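Search articles Go

I got to Workamville before 7, coffee in hand, hoping to watch the Sinaga cell wake up. It's the one Florura uses for putting knobs and pulls on cabinet doors, and it has run over 15 months with the same arm. The fingers are another story!

Finger pads wear, you see. The ribs go smooth and the brass hardware starts to twist when it should sit still. So every June the crew swaps the pads, cleans the jaws with a dry brush, and sets the gap again with a 2 mm shim (borrowed from the Promoler line, never returned). I tried it myself and got it crooked - twice.

Then comes the part I liked best, trying the grip by hand on small knobs before anything goes back on the arm.
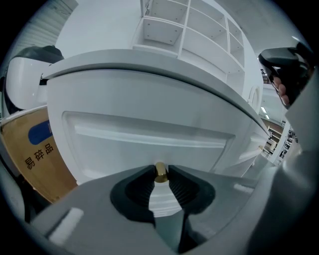

You want the pads to meet the flats of a hex knob squarely, and you can feel it when they don't. My third go was fine, and I was far too pleased about it.

Contact us | Copyright Workamville Monthly | Back to top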